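Sorting Small Stuff: Our Term Project at Grilline

My half of the project was bathroom things -- toothpaste, brushes, all the little bits that roll off a table the second you look away! We wanted to know if color-coded baskets make packing travel kits easier, so we got a budget of 200 dollars and a big wooden table.
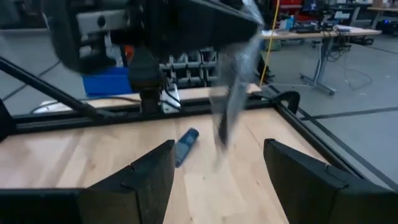

Wrappers were my biggest headache. They slide, they crinkle, and they stick to whatever you put down next, so I started unwrapping things only when I had to.

After a lot of arguing we settled on blue and yellow baskets pushed together, with one kind of item in each as far as we could manage it.

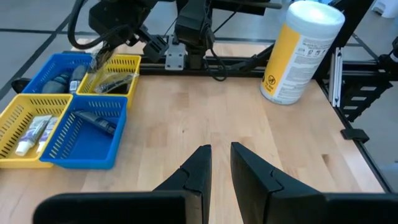
Toothpaste tubes in the front yellow basket, a dark tube in the blue one beside it.

I really liked this layout (tubes up front, odd shapes in back), and it made checking a kit so much quicker. We packed 33 kits for Retus this way and I only mixed up 2 of them.

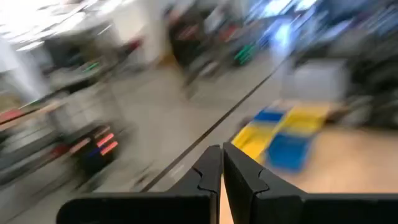
The yellow and blue also helped when I was rushing, and toward the end of December I was always rushing.

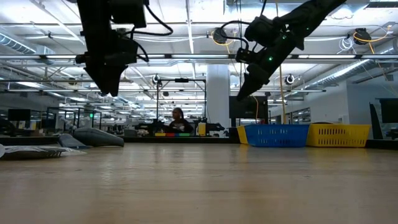

What I'd change next time

I'd label the baskets too -- and find a better spot for the bulky soft stuff.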